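Since May I keep a small notebook next to the cell, and in it I write the rules we really follow. The official ones are in a binder from Skurow and they are good rules, but they speak mostly of fences and stop buttons. They say very little about how to run a picking trial so that a colleague can repeat it.

My first rule is about fixing things down. If the bin can move, the numbers mean nothing. I learned this in my second week, when I had 83 picks in a table and had to throw all of them away. Kolbrún Brøndum looked at my plots for one minute and asked me where the bin was standing. I could not tell her.

Now we clamp, and we mark the position with tape before the first pick. If the tape comes loose, we measure again. We do not put it back by eye.

The second rule is about cables. Before each run I move the arm slowly to the far corners and watch the loop. It must have enough slack at the wrist, but it must not hang into the bin. Adebayo Olaniyan wants this check also after every break, even a short one. I found this too strict at first – now I do it without thinking.

Third, hands stay out while the drives are on. To take an object out, you stop the robot and you say it aloud. I have seen experienced people forget the second part.
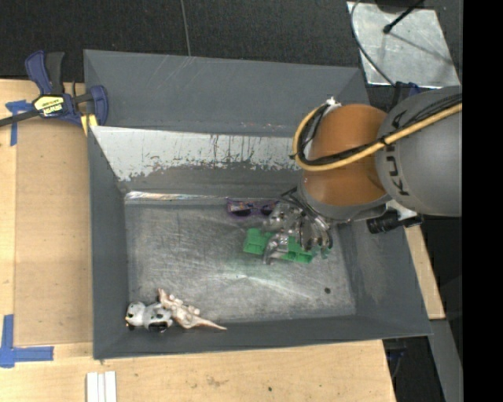 *The KUKA arm over the clamped bin, with the gripper at the green piece.*

About objects we still disagree. I like to mix toys and everyday things, and to write down the set before the run. Adebayo prefers one fixed set for all 462 trials, so that a bad day of the gripper is easy to see. For the next series we will use his way, and the list goes on the first page of the notebook.

I still have to write the rule for worn fingertips.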